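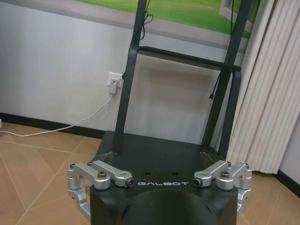
Hanna Jakubowski, lead author, Rurkdale Home Interiors Study

Figure 2. Black frame of square tubing, with the crossbar between its uprights and the curtain near the right-hand one.

4.2 Open frames and soft furnishings

I have to admit I got a bit carried away with the open frames! When Gilberto Montoya and I started planning this part of the study in January, I wanted to write about cupboards, and I had 30 pages of notes on doors and hinges. Then I began looking at pieces like the one in Figure 2, and the cupboards had to wait (they get their turn in Section 5).

What interests me is how a frame like this divides up a room without closing anything off. You get two uprights and a crossbar, and your eye goes straight through – but you still feel there's an edge there. Square tubing makes that edge pretty crisp, and black makes it crisper still. A curtain close by does something else again. It's soft, it moves when you brush past it, and people we talked to in Rurkdale treated the gap between a curtain and a frame as space they couldn't really use.

Jhair Giraldo disagrees with me on this last point. He thinks people just don't like fabric catching on corners, and he may well be right – our interview questions didn't separate the two. We come back to his reading in Section 4.3, along with the floor plans.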